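Notebook, April

Chart wheel for the Trilari almanac page, continued from the last entry.

Picked up at 9.40 with the sign boundaries. The old table in Skaltine had the Sun entering Taurus at the same moment every year, which puts people born on the edge days in the wrong sign. Replaced it with a lookup by year and birth time. Ran the 983 test birthdays through both versions. 67 came out with a different sign, all of them within a day of a boundary. Alcides Cuadros checked 16 of those by hand against the printed ephemeris and agrees with the new version on every one.

Birth time unknown is still a problem. At present we assume noon. For the Sun that is fine except on the edge days. For the Moon it is poor, as the Moon can change sign in the course of a day, and for the rising sign it is no use at all. I have switched off the rising sign when no time is given. The page now prints "time needed" in that slot.
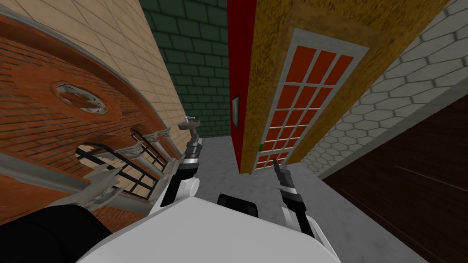
House systems next. Ng wants whole sign houses as the default and Vandik have asked for Placidus. Both are in. Placidus goes wrong for far northern births, so above the polar circle the code drops back to whole sign and prints a line saying so. Wording of that line to be agreed.

Aspects: orb set at 7 degrees for Sun and Moon, tighter for the rest. Alcides thinks 7 is too generous for the sextile. Left it alone for now. Change one thing at a time.

Found a fault in the retrograde marker. It was reading the planet's position at midnight and comparing with the day before, so on station days the Mercury symbol got the wrong mark. Now uses speed at the birth moment. Old charts need redrawing, not done yet.

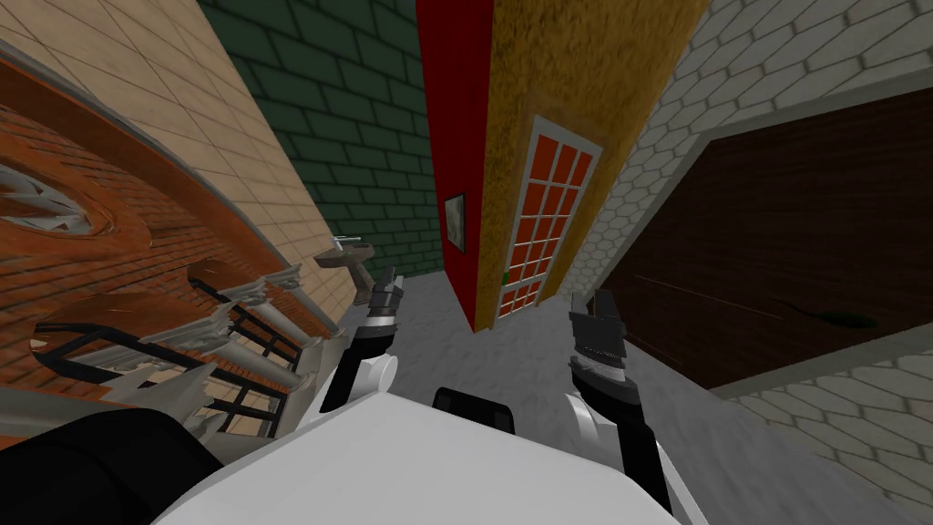 Sim view, both arms forward, grippers at the top.

Text for the Taurus and Gemini pages came back from Vandik at 2.15. Taurus is usable. Gemini gives the ruling planet as Venus in the second paragraph and Mercury in the fourth. Sent back with a note.

To do:
Redraw old charts with the new marker
Agree the polar wording with Ng
Summer time for births before 1970, source still needed
Ask Alcides for his list of edge days

Stopped at 5.30. Wheel prints cleanly at A4, and the degree marks run together at A5.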